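# Hand-held gripper closes unevenly on cartons – build advice sought

**Dullumton Shared Workshop**, 24 Mar 2018

Our workshop is building a hand-held two-finger gripper for use in ordinary rooms. It follows the general layout of the Torres pattern, with both fingers driven from a single trigger through a pair of links. The body and housings are printed, the pivots are steel pins, and each fingertip carries a soft pad.

The tool performs acceptably on the bench with square test blocks. In domestic use, three faults have been recorded:

- When closing on a carton, one finger makes contact before the other and pushes the carton sideways before the grip is complete.
- Thin card packaging bows inwards when the trigger is pressed fully.
- Cloth articles are gripped at the first attempt but slip once the tool is lifted.

The links have been exchanged from left to right without effect. The trigger spring has been replaced by a weaker one, which reduced the second fault and made the third worse. We should be grateful for advice on whether the geometry is at fault or the pads, as a second body is due to be printed and changes can still be made at little cost. The printing allowance permits 2 further bodies this year.

**Kasard Makers' Group**

The first fault is most often found in the pivots. Before any part is reprinted, the following check is recommended.

1. Remove the trigger spring so that the fingers move freely.
2. Hold the body in a vice, padded to protect the print.
3. Move each fingertip by hand, in the direction of closing, and note any movement that occurs before the opposite finger responds.
4. Repeat with the body turned over, so that the weight of the fingers acts the other way.

If the free movement differs between the two sides, the hole with the greater play should be drilled out and fitted with a bush. Printed holes wear quickly when a steel pin turns directly in the plastic. Our own tool was stripped after 1,000 closures and both of the lower holes had become oval, the left more so than the right. Bushes were fitted in October and the fingers have closed together from that time.

The exchange of links described in the original message would not have revealed this, as the wear is in the body.

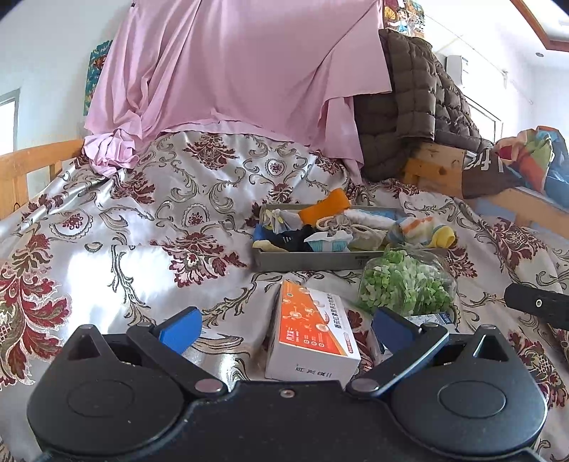
The pads deserve separate treatment, and it is our view that the second and third faults have a common origin in them. A pad that is flat and stiff bears on a carton along one edge only until the finger has come square to the side, and the whole load of the trigger passes through that edge in the meantime. With the fingers wide open on either side of a carton, as they are around the white and orange one on the bed cover, the blue pads lie at an angle to its sides, and they must come round to meet the card. A pad of softer material, backed by a thin layer of foam, allows for this. Our group uses foam 4 mm thick under a silicone face and has had no crushed packaging with it.

For cloth, the face of the pad matters more than the force. A smooth face slides over folded fabric. Shallow ribs running across the finger – not along it – give a better hold, and they may be cut with a sharp blade into an existing pad if no mould is available. The spring should be returned to its former strength only after the pads have been changed, so that the effect of each alteration can be judged separately.

**Flamcombe Tool Library**

Try grease on the pins. Ours was sticking on one side and that cured it.

A member also suggested tightening the centre screw, which in our case made the fingers stiffer and had to be undone.

**Dullumton Shared Workshop**

The replies are acknowledged with thanks. The check with the spring removed showed clear play at the right lower pivot and very little at the left. The hole has been drilled and a bush fitted, and the fingers now close together on the test blocks. Grease had been applied to the pins before the original message was sent, and the centre screw has been left as it was.

Ribbed pads are to be cast next. A trial of 12 lifts will be carried out with each set of pads, on cartons and on folded cloth, with the present spring, and the results will be added to this page. Could the Kasard group state how the foam is fixed to the fingertip? Contact adhesive has failed here on two occasions, in each case at the upper corner of the pad.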